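Retired greyhound won't settle at night + weight question

Tarık Altıntaş

Hi all. Picked up our first ex-racer in August, a 4 year old male called Ferri, raced at Skulundale until he broke down on a hock. Lovely dog. Two things.

He was 68 lb when he left the kennel, now 75. Trainer said race weight plus a few pounds is fine but my neighbor says he's fat?? Can still see the last two ribs.

Other thing is nights. Up at 3 am, pacing, whining at the door, then sleeps all day like nothing happened. We tried a crate, he hated it. Tried leaving the hall light on. No diference.

Anyone been through this? Wife is about done.

Agata Zuccaro

Weight first. Seven pounds over race weight on a big male is normal, leave it. Last two ribs showing and a bit of hip bone, good. Your neighbor is used to labs.

Nights — think about what he knew before. Kennel block, other dogs breathing next to him, lights out same time, turned out first thing. Now he's alone in a hallway. Put his bed in your room for a couple weeks. Mine stopped pacing on the third night once she could hear us. You can move the bed back out a few feet at a time later on.

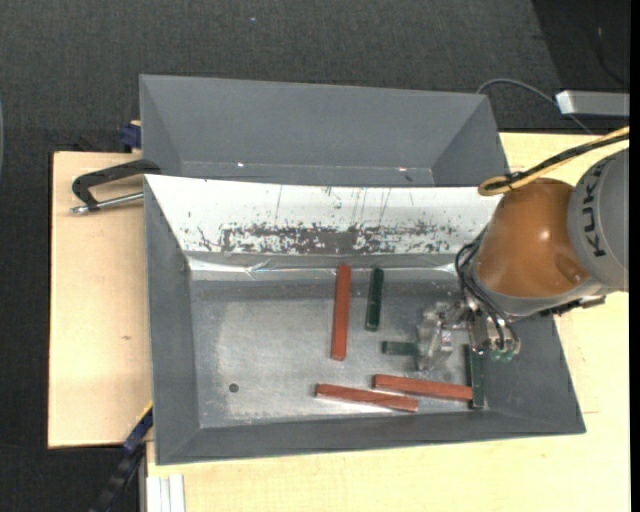
Also what time is his last meal? Kennel dogs often get the main feed in the morning, so if you switched him to one big dinner he may just need to go out at 3. Split it, half morning, half by 5 pm, and a last walk right before bed. Don't make a fuss if he does wake up. Out, back in, no talking, no treats.

And get the hock looked at. Old break can ache when they lie on it, thicker bed helps.

Salvador Bastos

coat. they get cold, no fat on them. pajamas fixed ours

Ilídio Morais

Agree with most of Agata's post, not sure about the bedroom. Some of these dogs have sleep startle and will snap if you step on them in the dark. Keep him on his own bed, not yours, and say his name before you touch him. Ours (Duvura, 131 starts, tough old girl) did it for most of a year then quit.

If he's still pacing after a month go see the vet, ask for urine and bloods. Could be a bladder infection, easy to miss in males.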